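Drikitz tidy-up trial: pre-run inspection
Site: Cendden, back workshop
Inspector: Farah Sopacua
Second check: Ulises Quispe

1. Emergency stop within reach of operator – PASS
2. Arm bracket bolts tight – PASS
3. Gripper force limit set to 9 N – PASS
4. Speed limit 200 mm/s near table – PASS, was 700 on arrival, reset
5. Clamps on mounting platform – PASS, recheck after 4 runs
6. Cables clear of work area – COMMENT
7. Table stable under side load – COMMENT

Item 6: tape down the white cable on the tabletop before the next run. A dragged cable will move the bowl.

Item 7: single pedestal. Slight rock when pushed by hand at the rim. Usable at the reduced speed.

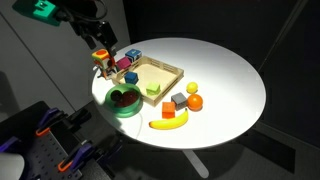 Tidy-up task: toy cube in gripper near the tray, fruit and other cubes on the table.

Suitability for household use: not yet. The arm handles cubes well when they sit square to the fingers. Soft or curved items are slower, and two cubes resting on a tray rim can be knocked off by a poor approach. A person clears the same table in less time and needs no exclusion zone.

Action: L. Ríos to fix cable and shim the table base. Supervised runs only until items 6 and 7 are signed off.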